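When the Wrist Moves, the Software Must Wait

11 January 2022

The perception group at Grindent has spent the winter on a problem that most visitors to its laboratory never notice. A robot that looks at the world through a small camera on its wrist gets a steady view only when the wrist is still. Each time the arm swings from one task to the next, the view swings with it, and the software must decide how much of what arrives deserves to be believed.

The group's answer is a planning and control package named Rellel. Every incoming picture is given a score for sharpness before any other part of the system may use it. A picture that scores well goes on to the module that locates objects. A picture that scores poorly is held back, and the planner works from its last reliable estimate, corrected by the readings from the arm's own joints.

During a fast turn, the wrist camera may deliver little more than ceiling lights, the glare of a window and streaks of color, all smeared along one diagonal.

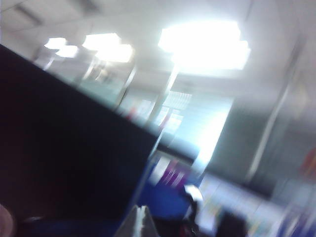
Chaturvedi, whose comments on an early draft of the method were sent to the group in writing, questioned whether such pictures should be held back at all. The direction of the smear, the comments argued, is itself a measurement of how the camera was turning, and a system that throws it away is giving up information it has already paid for. Chaturvedi also asked that the cutoff score be published with the code, so that other laboratories could test it on their own arms.

The group accepted the second request at once. The first took longer. A trial set of 1,169 pictures was put through the scoring module, and 1,111 of them were passed on for normal use. The remainder was then given to a small added routine that estimates the direction of turning from the blur and compares it with the joint readings. Where the two agree, the planner keeps its speed. Where they differ, it slows the arm and asks for a new picture.

Brolus, the logging tool that accompanies the package, was revised at the same time. It now records the score, the joint readings and the planner's decision on a single line, and an operator can replay the last 30 seconds of a run at reduced speed. Earlier versions stored these records in 2 separate files, whose clocks did not always match – a fault that had made several stops difficult to trace.

Work on the timing of the camera signal continues, and a revised release of Rellel is planned for March.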